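Intro to Color, wk 3 handout (notes, tidy up later)

Hue = the name of the color. Value = how light or dark. Chroma = how strong. Learn these 3 before the quiz, Szűcs will ask.
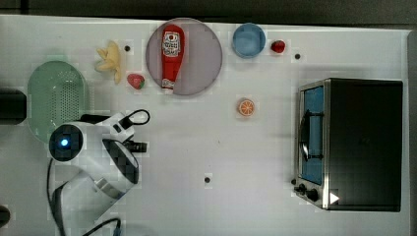
Value does most of the work. Squint and chroma drops out, you're left with lights and darks. Do excercise 2 in pencil first, no paint.

Grays: mix complements, dont reach for black. Swatches due 2 July 2024, 7 per sheet. 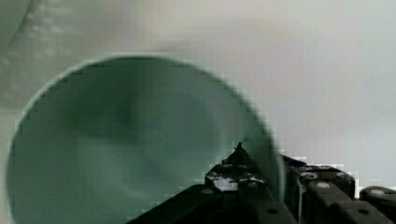 Low chroma is harder to name than people expect. Two people will argue over blue or green all day. Muted green like the big round shape, dusty sage by the rim and murkier further in, is good practise. Mix both ends, then the steps between.

Reading: Fekete packet, p. 88.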